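October 30, 2018

Indigo vat, second attempt with the Bùi powder. The first vat went gray and flat over the weekend and I dumped it. Notes here so the same mistakes don't get made again before the Skeltbridge order is due in November.

**Setup**

Stock made in the tall jar with warm water, lime and fructose, same proportions as on the inside cover. Ground the indigo wet with a little alcohol until there was no grit between the fingers. Last time I skipped the grinding and there were specks on everything, worst on the Suvero linen.

Stock sat in the water bath until the liquid under the surface was a clear amber. Coppery skin on top, blue foam when stirred. Tipped it into the vat slowly with the jar lip held under the surface.

Vat at 83 F when I came back from lunch, which is low. Heater was set right but the lid had been left half off. Moved the probe away from the side wall and let it come up before dipping anything.

**Cloth**

- Suvero linen, undyed, one piece, 626 g dry
- Jerer cotton, the heavier of the two we have
- wool scraps from the bin, only to see

Linen was scoured yesterday and left in clean water overnight. The cotton was scoured this morning and I don't think it was done long enough. Water was still coming off yellow at the last rinse.

**Dips**

First dip on linen, in and out without stirring up the sediment. Came out yellow-green and turned evenly, apart from one fold where I had pinched it. Opened the fold in the air for as long as the rest and it mostly caught up.

Second dip longer. Good mid blue. Stopped there and cut a strip for the book before going on – the Skeltbridge sample is lighter than I remembered and two dips may be all they need.

Cotton took color fast and unevenly. Patches where the scour was poor, just as expected. Rinsed it and put it back on to boil with more soda. Will redye on Thursday.

Wool scraps felt harsh afterward. Too much lime for wool. Not doing those in this vat again.

**Checks**

pH strip read between the two darkest squares, fine for cellulose. After the last dip the liquid was more green than amber, so it was getting tired. Added a spoon of fructose, stirred along the wall, put the lid on properly.

Rub test on the dry linen strip: faint mark on the white cloth. Less after a vinegar rinse and a hot wash. Nearly 80 F in the room by late afternoon with the kettle and the vat both going, so the door stayed open and the lint came in. Need the screen back up.

**To do**

- order lime, the bag is down to dust
- scour the rest of the Suvero before Thursday
- new labels for the strips, the ink runs
- ask Skeltbridge whether they want the selvage left on 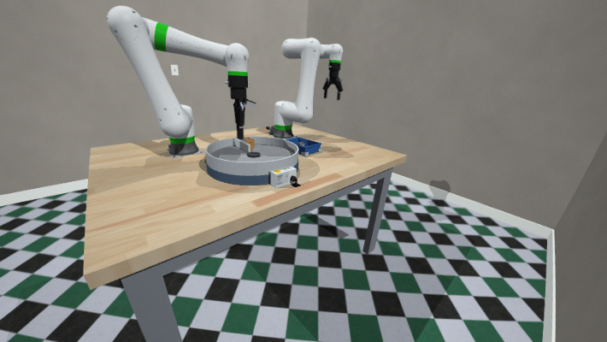 ### Dye bench / Vats

Vat 2 is the one in use. Leave it covered and don't stir it in the morning until the temperature has been written down. The old bucket is only for rinse water now – please don't put lime in it.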